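Flellar 5 Quart Enameled Dutch Oven Review

I bought the Flellar in October to replace an old Skatow pot whose enamel had started to chip near the rim. It has been on my stove most weeks since then, mainly for beans, stew and bread.

The pot is cast iron with a cream enamel inside and a dark green one outside. It is heavy. With a full batch of chili in it I need both hands and a clear path to the counter. The loop handles are wide enough to grip with thick oven mitts, and that was my main complaint with the Skatow, where only two fingers fit.

Heating is slow but even. On my gas range I give it five minutes on medium-low before adding oil. Onions brown at the same rate in the middle and at the edge, and chicken thighs let go of the bottom without tearing once the skin is done. I tried high heat once and got a brown ring that took a soak with baking soda to remove. The booklet says to stay at medium or below, and I would follow it.

The lid fits well. A pot roast went in at about 300 degrees after lunch and there was still plenty of liquid in it at 6 p.m. Bread comes out with a good crust. The knob is steel, so it can go in a hot oven, but it gets very hot on the stovetop too. Keep a towel nearby.

Cleaning is easy if you let it cool first. Warm water, dish soap and a nylon brush take care of most things. Tomato sauce left a faint stain that has not come out. It does not affect the cooking.

I paid 70 dollars on sale at Espinoza. The Wemum of the same size costs more and has a smoother finish on the bottom, which may matter if you have a glass cooktop. A friend's Wemum cooks the same as far as I can tell.

What I don't like: the rim is bare iron and rusts if it sits wet, and the rubber lid spacers that come in the box fall off all the time. I lost one in the first week and now use a folded paper towel.

I would buy it again at the sale price. At full price I would look at the Wemum first.

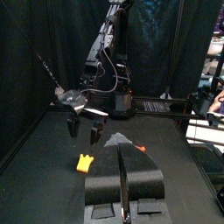 One more note on size. Five quarts feeds four people with some left over, but a whole chicken over four pounds is a tight fit, so go up a size if you roast birds often.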